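Kapitel 4: Den Tisch ölen

Bevor ihr loslegt, macht bitte den Tisch frei und nehmt euch Zeit. Ich öle meine Tische immer abends, dann läuft mir keiner mehr dazwischen.

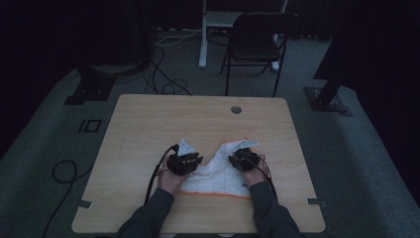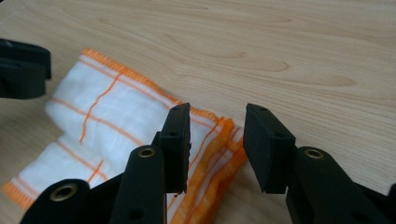
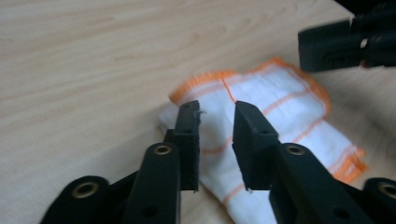 Helles Holz, bei mir immer der gleiche Ablauf

1. Platte mit lauwarmem Wasser abwischen, dann 2 Stunden trocknen lassen.

2. Mit 180er Papier in Faserrichtung schleifen. Nicht kreisen, das sieht man später im Gegenlicht (ich spreche aus Erfahrung!).

3. Staub absaugen, auch in den Ecken.

4. Gralov Hartöl dünn auftragen und 18 Minuten einziehen lassen — den Überstand danach komplett abnehmen, sonst klebt es noch nach Tagen.

Achtung: Ölgetränkte Lappen können sich selbst entzünden! Ausgebreitet im Freien trocknen oder in Wasser legen.

Hinweis: Das Wachs von Painemal geht auch, hält bei mir aber kürzer.

5. Über Nacht ruhen lassen, dann Schritt 4 wiederholen.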